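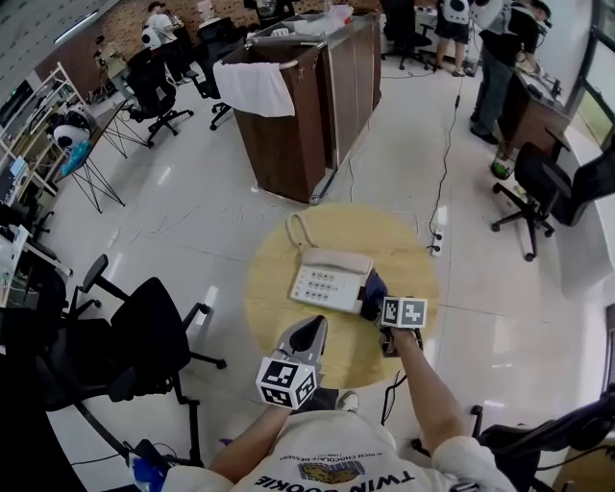 A white corded telephone with a coiled cord, on a round table.

The landline holdouts of Skeltport

When the phone company wrote to its Skeltport customers in March to say the copper lines would be retired, Jolán Gál put the letter in a drawer and left it there for a week. She has had the same number for 50 years. Her sister knows it, her pharmacy knows it, and so does a man who calls every fall to ask if she wants firewood.

"I have a cell phone," she said. "It's in the car."

Skeltport has 3,798 residents. At the last town survey, 61 households said a corded phone was the only one they used. Most are on the north side of the ridge, where cell service drops out past the feed store and doesn't come back until the county road.

Tanvir Akanda has repaired phones from a shop on Fenance Street for most of his working life. The work is mainly cords. People stretch them across kitchens, the plug end works loose, and the line starts to crackle. He keeps a bin of replacements and charges a few dollars to fit one. Keypads come next – the rubber under the buttons hardens, and the five and the eight usually go first.

"They bring it in and say the phone is dead," Akanda said. "Nine times out of ten I change the cord and they take it home."

What worries the holdouts is the power. A copper line carries its own current, so a plain corded phone keeps working when the lights go out. The replacement service runs through a box that plugs into the wall. The box comes with a backup battery good for eight hours, and the ice storm two winters ago took the north side down for three days.

Réka Bodnár, who runs the volunteer ambulance, has asked for longer-lasting batteries for anyone over 70. She had not received an answer by July 2021.

Gál did finally call the number on the letter. She was on hold for 40 minutes, standing up, because the cord in her hallway doesn't reach the chair. Her installation is set for the fall. She plans to keep the old phone, which will plug into the new box, and she has asked Akanda to find her a longer cord.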